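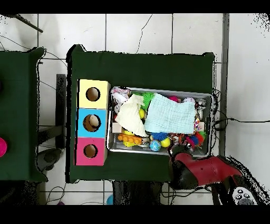

Every May the Lendmont newsletter gets a burst of letters about sensory bins, and every May I put off answering them. The claim is always the same: give a small child a heap of different textures and a few boxes to post them into, and you'll get longer attention, better hands and a calmer house. I have my doubts. Take a silver metal tray with spiky balls, a toy brick, gauze cloth and a bundle of rope and fabric toys all piled in together, and three colored boxes next to it with one round hole apiece. It's good stuff. I'd have played with it. But which part of it is supposed to do the teaching?

Martim Barros, who wrote the Killitz play guide, says the mix is the point. His guide wants 20 items in a bin, swapped out often, and it calls anything less "under-stimulating." I've read the guide twice and couldn't find where the 20 came from. My own kids would have dumped the lot on the floor and gone off with the tray.

What I can believe is the posting part. A hole in a lid is a plain question (will it go in?) and a child can answer it without a grown-up hovering. Small ball, fine. Brick, maybe, if you turn it. Cloth is the interesting one, as you have to bunch it up and poke it through, and then some of it hangs out and has to be poked again. If I were setting this up for a two-year-old I'd start with the cloths and one box and leave the rest in the cupboard.

The box colors I'm less sold on. Pale yellow, light blue and hot pink look cheerful in a row, and the guide suggests sorting by color: yellow things in the yellow box and so on. Fine, except that toys don't come in tidy colors. A ball patterned in blue and green belongs where, exactly? The guide doesn't say. A reader in Ornstead wrote that her son solved it by putting everything in the pink one, and I think he had a point.

Then there's price. The Gavrilă set that several of you asked about costs $61, and for that you get boxes, a tray and a bag of bits. Cardboard boxes are free. Cut the hole with a craft knife after bedtime, make it wider than your first guess, and tape the edge if it's rough. Any baking tray with a rim will hold the toys. Old muslin does for cloth.

One caution that isn't a matter of opinion: small balls and metal odds and ends are not for children who still put things in their mouths. Pull them out before you hand the tray over, and check rope toys for loose ends.

If you've kept a bin going past the first week, write and tell me what your child still picks up. I'd like to be wrong about this.

Home | Newsletter | Play and Learning | Letters | Subscribe

Recent items
Do busy boards keep anyone busy?
Letters: 22 readers on toy rotation
Wooden blocks, again
The trouble with labeled shelves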